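Vollham library to open on Sundays from next month

Sun 28 May

Vollham's town library will open on Sundays for the first time after the district council agreed to pay for the extra hours.

The building on Clerska Street will be open from noon until 4pm, with the full lending service, the computers and the children's room all available. The trial will last 6 months. Weekday and Saturday hours stay as they are.

A survey carried out in April drew 2,060 replies, and 70 per cent of those who answered said they would use the library on a Sunday. Many said they worked during the week and found Saturdays too busy. Parents asked for somewhere to take children that did not cost money.
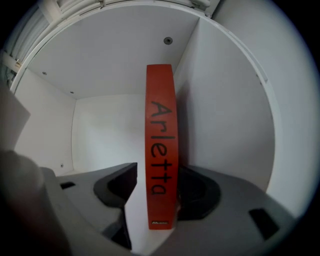

The council has set aside £3,000 for heating, lighting and cleaning during the trial. Staff cover will come from the existing rota, and a spokeswoman said no one would be made to work Sundays against their wishes.

Books can be returned through the slot by the main door at any time, as now. Reserved items will be held for pick-up on Sundays too, but new reservations made after Friday evening will not be dealt with until Monday. The local history room will stay shut, and anyone wanting to see the parish maps will still need to book a weekday visit.

The Nanayakkara bakery, which runs the coffee counter in the entrance hall, has said it will open for the same hours. The car park behind the library is free on Sundays. The number 6 bus does not run that day, and the council said it had no plans to ask the operator for a Sunday service.

A report on visitor numbers will go to councillors when the trial ends.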